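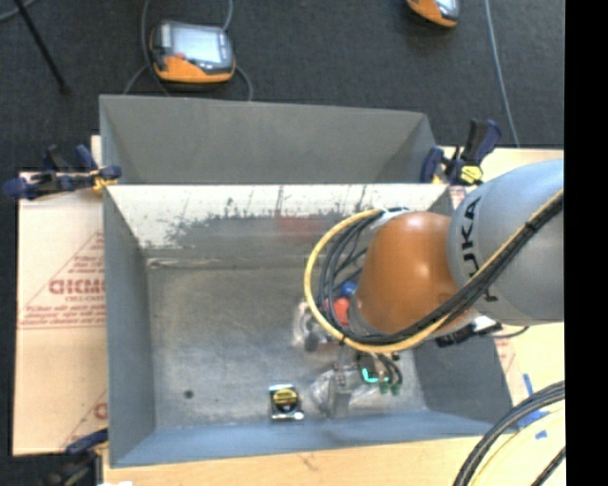 Gönül Karabulut

By the time the kettle had boiled for the second time that morning, Hamisi Athumani had already been standing at the bins for an hour, and he had the look he used to get at his mother's kitchen table in Sornness, when she was teaching him to fold dough and wouldn't let him use his eyes.

"You're going to squash it," I said, because I was his aunt by marriage and had only come down to Plerndale to bring him lunch.

"I'm not going to squash it, Auntie. Come and hold this."

He put the little joystick box in my hands, which was heavier than I'd have guessed and warm from his, and he told me to think of the big orange elbow as my own elbow, and the thin metal finger as the one I'd use to get a coin out from behind the couch. There was a bit of clear plastic packaging in the bin, all crumpled and catching the light, and a small black thing beside it like a tape measure. I was to go for the plastic. The arm would remember how I did it, he said, and tomorrow it would have a go by itself.

Well, I was dreadful! I went left when I meant down, and every time I got flustered the whole great neighbour of a thing stopped dead and waited for me, hoses and all, as patient as a horse at a gate. Hamisi had shown it over 1000 grabs since August and he never once reached across to take the box from me, though I could see his fingers going.

"Slower," he said. "It'll learn your hurry if you give it your hurry."

So I slowed down. I thought about my own mother picking the stones out of lentils, and how she'd hover a moment before each one, and I let the finger hover like that, just over the shiny part, and then I let it down.

"There," Hamisi said, very quietly, and wrote something in his notebook. When I leaned over to see, he had put the number 414, and next to it, in his terrible handwriting, Auntie, and the time.

Then he asked me to do it again.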